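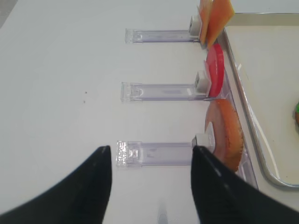

Display slices in clip holders, white table. Orange pair at the top, red in the middle, large round slice at the bottom.

Stosar Catering Displays Forum
Board: Counter and Window Presentation
Topic: Upright holders for slices: proposed wording for the members' guidance

Kotian_Counter
Colleagues will be aware that the section of the members' guidance dealing with sandwich and burger counter displays has not been revised for some time. I have been asked to prepare a draft paragraph on the use of clear bar holders with white clips, of the kind shown at the head of this topic. The draft reads as follows.

"Where individual fillings are to be shown separately, each slice should be held upright in its own clip, on a plain pale surface, with sufficient space between holders for the slice to be recognised from the customer's side. Holders should be laid parallel to one another."

Comments are invited before the text is submitted. Members are requested to confine themselves to the wording and to the arrangement of the holders. Questions of supply should be raised on the Equipment board.

Grevent_Training
Thank you for the draft. I have one objection, and it concerns the phrase "each slice should be held upright in its own clip". The top holder has two orange slices in a single clip, leaning against one another. In my view the arrangement is perfectly acceptable, and the draft would prohibit it. I would suggest "each filling" in place of "each slice".

C. Marino
I must disagree with the previous contributor. Two slices in one clip may be acceptable where the customer can tell what they are. I have looked at the orange pair and cannot say with confidence whether they are intended as cheese or as cut fruit. The red piece presents no such difficulty, having the shape and colour of a slice of tomato. If a pair is to be shown, I consider that the second slice ought to help with recognition, and it does not do so.

I would further observe that the large round slice in the bottom clip has a speckled brown rim and a much paler face. I should have taken it for something with a crust or a peel. Our customers would ask, and the counter staff would need an answer. A label requirement should be added to the paragraph.

Corrado Marino
Zusen Delicatessen Counters

Grevent_Training
With respect to Mr Marino, labels are dealt with in the section on pricing and need not be repeated. The present paragraph concerns the physical arrangement only. I maintain my proposed amendment.

Northgate_Refectory
May I raise the matter of spacing? The draft refers to "sufficient space" without giving a measurement. The red slice stands very close to the broader of the two orange ones when viewed from above, although the holders themselves are set fairly evenly. At our own counter we adopted a distance of 50 mm between bars and found it too small for anything larger than tomato. A fixed figure would assist new staff, who cannot be expected to judge the matter by eye.

Kotian_Counter
I am reluctant to include a fixed figure. The slices differ considerably in size, and a distance which suits the red piece will not suit the round one. The earlier edition of the guidance contained a table of distances, which generated a great deal of correspondence and was, so far as I am able to establish, followed by very few members.

Might the following be acceptable? "Holders should be spaced according to the largest slice on display."

Northgate_Refectory
That would be acceptable to us. I should nevertheless like my preference for a measurement to be recorded.

Tearoom_Manager_672
I am responsible for a small establishment and have not previously contributed to this board. We use clear holders of a similar pattern, with a notched tab at one end and the clip at the other. Is it the recommendation of members that the tabs should all face the same way? In our window they are alternated, so that the slices form two rows. My deputy considers this untidy. I had thought it made better use of the shelf.

C. Marino
All tabs to the left and all clips to the right, without exception. The eye then travels down a single line of food. An alternated arrangement obliges the customer to look in two places, and the clear bars become more noticeable than what they carry.

Grevent_Training
I regret that I cannot support "without exception". On a narrow shelf the alternated arrangement is entirely reasonable, and the guidance should not discourage smaller members from using it. The manager of the tearoom should feel free to continue.

Tearoom_Manager_672
I am grateful to both contributors. The arrangement will remain as it is until the window is next cleared in January.

Kotian_Counter
The revised paragraph, incorporating the points on which there is agreement, now reads:

"Where individual fillings are to be shown separately, each filling should be held upright in its own clip, on a plain pale surface. Holders should be laid parallel to one another and spaced according to the largest slice on display. Tabs should ordinarily face the same way."

Mr Marino's request concerning labels has been forwarded to the editor of the pricing section under reference 3777. Further comments on the wording should be posted here by 13/09/2022.

C. Marino
I accept the paragraph, with the exception of the word "ordinarily".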